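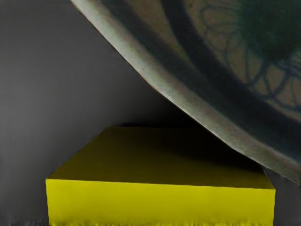
December 7, 2021
Mahnaz Ghaffari

Bisque firing 2 with the Frade red earthenware, small kiln. Aim was to find out whether the pinholes in the white glaze come from the body or from the application. Tuncay thinks application. I am less sure after this batch.

Clay was wedged from the older bag, which had been stored under the window at the Brivville end and was stiffer than I like. Test tiles and three saucers, total dry weight 1,918 g before loading. Ramp was slow to 600, faster to 900, then slow again to the top. Witness cone slumped a little past where I wanted it. Controller peak was 1,007 degrees, so the thermocouple is either reading low or sitting too near the door side. It was moved in June when the shelf was changed and I can find no note of a check afterwards.

Soak was shorter than planned. Garba needed the supply for the large kiln and we had agreed the slot beforehand, so no complaint, but the result should not be compared directly with firing 1.

Glaze side: Cusedlow white, sieved twice, dipped for a count of three. Tiles from the lower shelf came out with pinholes along the thicker edge. Upper shelf tiles much cleaner. Same bucket, same dip, same afternoon. That points to gas still leaving the body on the cooler shelf, though it does not settle it — the lower tiles were also dipped last, when the glaze had begun to settle.

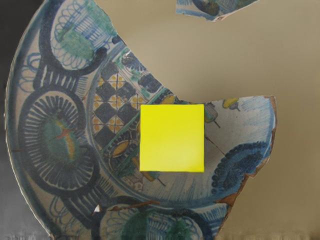

Body porosity by boiling: upper shelf lower than lower shelf, as expected. Scales drifted during the second set of weighings and I have struck those out. Ngozi has the correct sheet.

Painted colours were tried on two tiles only. Cobalt held its edge. The copper green spread where the brush had been overloaded. Ochre went flat and brownish, which may be the Skureo stain or may be my mixing.

To do:
Check thermocouple against Oona's handheld.
Repeat with full soak, both shelves, dip order reversed.
Stir between dips.
New bag of clay, and keep it off the windowsill.

Recent entries
Sieve sizes and settling times
Shelf wash, third recipe
Crazing on the tall beakers
Large kiln element replacement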